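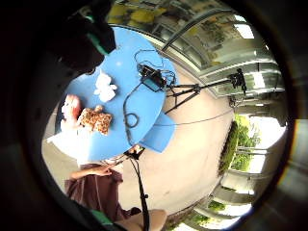

Courtyard and Outdoor Tables - progress report to the Ruchti Fund
Prepared by Hermine Rainer, 2024-05-01

Dear all,

I promised to write once the weather had turned, and it has, so I have no more excuses. Thank you again for your patience over the winter, when there was very little to tell you except that it was raining.

As you will remember, the grant was to get people out of the building and into the courtyard at Drimon, which for years had been somewhere we all walked across on the way to somewhere else. The paving was sound, and the river stones along the wall had been laid long before my time, so we left both alone and put the money into places to sit. The round blue tables came from Calis in February. They were second-hand and we knew it, and the blue has its scuffs and worn patches, but they are good and steady and I have grown very fond of them. They also have the umbrella holes we asked for, with rubber rings in them, so a parasol can go straight in when we have some.

The picnic set with the round stools fixed on curved legs is the favourite at lunchtime, I think because you can't lose a seat from it. People have been generous about sharing, and those who want to spread out their work have learned to go to the other tables.

I had pictured sandwiches and perhaps a newspaper. What we get is all sorts! Cables trail over the table tops, someone has earbuds in, soft toys lie about next to the equipment, and a young man will be quite happily on his knees on the asphalt to get at his table from the right height. I find it a lovely sight from my window, and it is much nearer to what we wrote in our application than I had dared to hope. 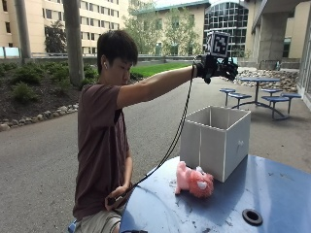 The storage boxes have been a small success of their own. We bought the white folding kind, open at the top and with a hole in the side to get hold of, and they live indoors and come out with whoever needs one. The pink plush animal and its friends belong to the toy basket by the door, and they now spend more time outside than in. I have asked that they come in at night, and mostly they do.

On money, we have spent 163 on the boxes, the door mat and the hooks, out of the 200 set aside for small items. Fuvetti have quoted 60 for each parasol, and I should like to put the remainder towards the first one and find the rest from our own budget, if you are content with that. Please do say if you would sooner we waited.

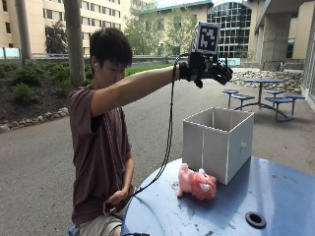
There are a few jobs still on my list. The table tops want a proper wash, as they get dusty very quickly, and the palest patches could do with a lick of paint before the autumn - I have been going back and forth over whether to match the old blue or let the repairs show. A couple of people have asked for kneeling mats as well, and I should like to price those up.

You would be very welcome to come and see it all. Let me know when suits and I will make sure there is a table free.

With warm thanks,
Hermine Rainer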